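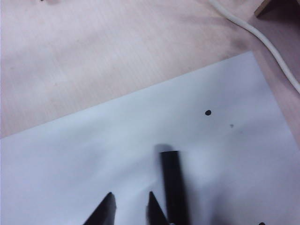

Pale wood table top, white cable at the corner.

Skavberg Hand Press for Plant Milk

In stock, ships from our shop in Udard

I've been making my own oat and almond milk for a long time now, and for most of it I was squeezing a wet cloth bag over a mixing bowl with both hands and getting it all down my sleeves. If you've done it you know! The bag slips, the bowl slides, your wrists ache, and there's still a good half cup of milk stuck in the pulp when you give up. The Skavberg press is what I use now, and it's the one thing in the Plomberg shop I'd buy again tomorrow if mine went missing.

It's a steel cylinder with a fine mesh basket inside and a screw handle on top. You blend your oats or nuts or cooked soybeans with water, pour the lot into the basket, put the lid on and turn. The milk comes out of the spout at the bottom and the pulp stays behind in a flat little cake. No motor and no pods, and you don't need an app for it.

What's in the box

The press itself (cylinder, lid, screw handle, spout)
2 mesh baskets, one fine and one extra fine
A silicone foot ring
A cleaning brush
A folded recipe sheet, which I wrote, so blame me if you think the oat one needs more salt

The details

Basket capacity: 18 fluid ounces of blended mix
Weight: 1,380 grams with the fine basket in
Body: stainless steel, made for us by Gajewski
Handle: beech, oiled
Dishwasher: yes for the steel parts, no for the handle
Guarantee: 5 years on the body and screw, one year on the mesh

How it does with different milks

Almond is where it shines. Soak the almonds overnight, blend them with cold water, use the extra fine basket, and you get a milk that's smooth enough for coffee without any sludge at the bottom of the cup. Cashews are so soft that you hardly need a press at all (I usually just blend them and drink the whole thing), but hazelnuts come out beautifully, and so do sunflower seeds, though the color is a bit gray and you have to make your peace with that.

Oats are fussier. The trick with oats is ice cold water and a very short blend, and then you want to go easy on the handle. If you crank it down hard you push the starch through the mesh and the milk turns slimy, same as it does with a bag. Use the fine basket, stop turning when it starts to feel stiff, and leave the last spoonful where it is. I know that hurts when you've come here to get every drop out. Trust me on this one.

Soy needs both baskets if you like it really clean – once through the fine, then once more through the extra fine – and then you still have to boil it, because raw soy milk isn't something you want to drink. The press doesn't mind warm liquid but please don't pour boiling soy into it and then grab the cylinder with your bare hand. The steel gets as hot as whatever you put in there.
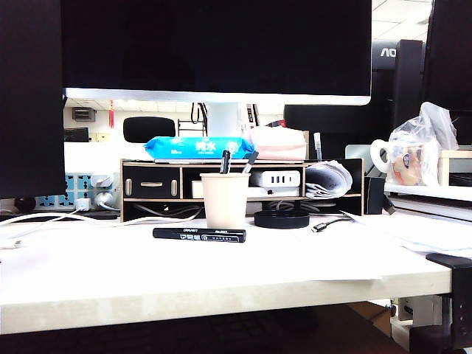 And keep the pulp! I can't say this enough. Almond pulp goes into crackers with a bit of flaxseed and garlic powder, oat pulp goes into pancakes, and soy pulp fried with scallions and soy sauce is a lunch I'd happily pay for. Because the press gets more of the water out than I ever managed by hand, the pulp is drier, so it bakes better and keeps longer in the freezer. I store mine flat in bags and snap pieces off.

Which basket should I start with?

Fine, for nearly everything. The extra fine is slower and it clogs if your blender leaves big bits, so get to know the press first. If it does clog, back the handle off a full turn, wait a moment and go again. Don't force it.

Cleaning

Rinse the mesh right away. I mean right away, before you've even tasted the milk. Dried oat is basically glue, and if you leave the basket on the counter until evening you'll be standing there with the brush for a good while, muttering. A quick rinse from the outside in gets nearly everything, and then it can go in the dishwasher with the rest. Wipe the handle with a damp cloth and give it a drop of food-safe oil whenever it looks thirsty.

Things I'd change

The spout drips a little after you stop, so leave the jar under it for a minute. And it's heavier than it looks in a small kitchen. I keep mine on the bottom shelf next to the cast iron. We've asked Gajewski for a slightly longer handle on the next batch, which should be here in March, but the current handle works fine unless you have very big hands, in which case you might want to wait.

Is everything in it vegan?

Yes, and people do ask, so I'm glad to spell it out. The brush has plant fiber bristles, the handle oil is linseed, the foot ring is silicone and the box is closed with a starch-based glue. No beeswax anywhere.

Spares

We sell the baskets, foot rings and handles separately, and they fit every Skavberg press we've ever sold, including the older ones with the round lid. If you've lost the recipe sheet, send us a note through the contact form and I'll email you a copy. The current one has a chocolate hazelnut version on the back that wasn't on the first printing.

Shipping and returns

Orders placed before noon go out the same day. If you try the press and don't get along with it, wash it, put it back in its box and send it to us within the month. You don't need to explain yourself, although I do like hearing what you were trying to make.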